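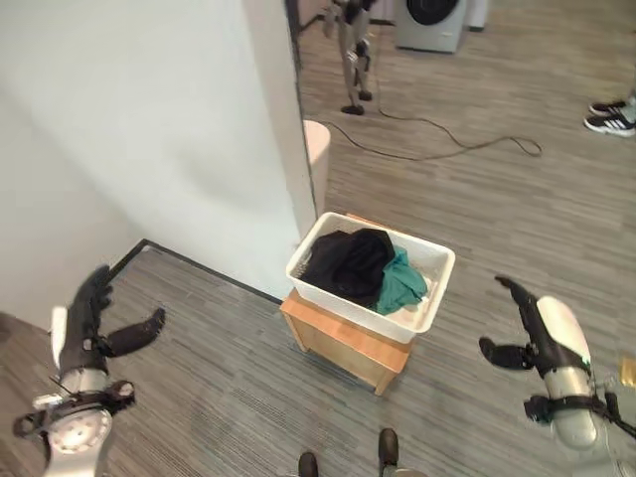 ## Relay entry deadline for masters swimmers

**Stornar Swim Office**

Our club wishes to enter a mixed relay at the November meet. May the swimming order be changed after entries close?

**Lourenço Bettencourt**

Yes. The order may be changed until 50 minutes before the session starts. The team captain must sign the relay card — a coach may not sign in that person's place. Names outside the original list of 6 are not accepted.

**Yang**

I believe it was 32 minutes last year. Check the meet sheet.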